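Bottled tea, iced tea and other amber drinks in glass

Last edited October 25, 2018

Amber drinks is my catch-all for the brown and orange-brown stuff sold in clear glass: cold tea, apple juice, ginger beer, malt drinks, a few cordials. I look after this entry on the Skollivora pantry wiki, so forgive the first person (the house rules allow it and I'm a rambler).

Colour tells you less than you'd think. Tea gets its brown from tannins, apple juice browns when it meets air, and plenty of cordials are just coloured with caramel. Thick glass darkens the lot! Pour a little into a tumbler before you decide your favourite has changed recipe.

Caps come in metal or plastic. I like plastic for anything I'm going to reseal, and the ribbed ones are kinder to wet hands. My Druvosum cordial bottles are still going after 51 refills, though the labels gave up around the ninth wash.

Labels are half the fun, mind you. Florals have always been popular, usually as a border or a band near the base where your hand doesn't rub them off.
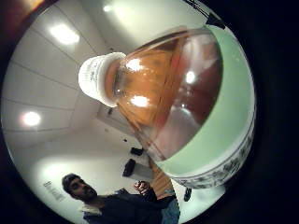
Photo: Hashmi / Skollivora contributors

A pale green band with a dark grey floral border suits an orange-brown drink beautifully, I reckon, and a ribbed white cap doesn't fight with it.

Store bottles upright, out of the sun, and rinse them before they go in the recycling.

See also: Cordial; Ginger beer; Prostelitz bottle swap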